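Bin picking in the garage, cable and clamp questions
Shop Automation > Build Logs > page 3

smatic
Posted Tuesday, January 14, 2025

Ok picking this back up. Last real update was September so short recap. Used KUKA arm, one gray bin, mixed junk to pick out of it. Marin here for anyone who forgot the name. The other half of the build is Sławomir Zawadzka, he does the code and posts as zawadzka_s when he remembers his password.

Where its at:
Bin is clamped down with bar clamps. Holds fine at slow speed, havent gone past that.
Divider across the bin is scratched up. Partly me, partly the gripper.
Cables on the arm are zip tied with a big loop left over at the orange joint. Hate it. Works.
Pick script ran 303 attempts over the weekend, 126 good. So yeah.

Brushes are the worst of it. Oval, low, no good side to grab when they lie flat.

tomlathe
126 of 303 is not a gripper problem imo. Thats a lighting problem. Bare metal floor in a bin, you're getting glare right where you want depth. Paint it matte or throw a mat in.

smatic
Mat slides. Tried it. Gripper drags it along with the part

tomlathe
Then glue the mat??

zawadzka_s
Password found. Glare is some of it but I went thru the logs and most of the misses are close to a wall. Planner backs off because it thinks the fingers will hit. Stuff in the corners just gets skipped until somebody pokes it out with a stick. I want a wider bin. Marin wants to keep this one.

smatic
I want to keep it because I built the whole frame around it. All that wood is cut to size

grandley_shop
We had the same fight at Grandley (shared shop, east side). Ended up with a wedge along each wall so parts roll toward the middle. Cheap. Took an evening. You lose some floor but who cares

pkowal77
Disagree with the wedge. Brushes won't roll, they're flat. You'll just get brushes leaning on a wedge at a dumb angle and now its worse. Fix the approach angle in software.

grandley_shop
ours were mostly plastic blocks so fair

zawadzka_s
Tilted approach is already in a branch. Problem is the cable loop. Tilt the wrist far enough to get into the corner and the loop goes tight. So cables first, then tilt, then we talk about bins

tomlathe
loop looks ok to me in the last batch you posted. how much slack do you need

smatic
More than I've got without a new run from the base. Priced a proper dress pack from Urnden, 2320 shipped. No. Going to print a couple of brackets and reroute along the side of the link.

pkowal77
Printed brackets on an arm that size – please use something tougher than PLA. And put a second tie near the joint so it cant whip.

smatic
PETG, and yes on the tie.

jasinska_fan
are you still running the Prundarero camera mount? mine sagged after a month

zawadzka_s
Yes, with an extra bolt. Check it every few days, the calibration drifts if it moves at all.

smatic
Ok so plan is brackets this week, then Sławomir merges the tilt thing, then same test again, same parts, so the numbers mean something. tomlathe I'll try flat gray paint on a scrap of sheet before I touch the real floor. Wedge is on hold. Will post the new count when its done, might be a while, day job is busy

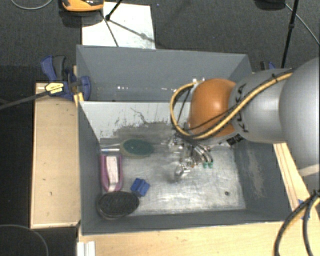
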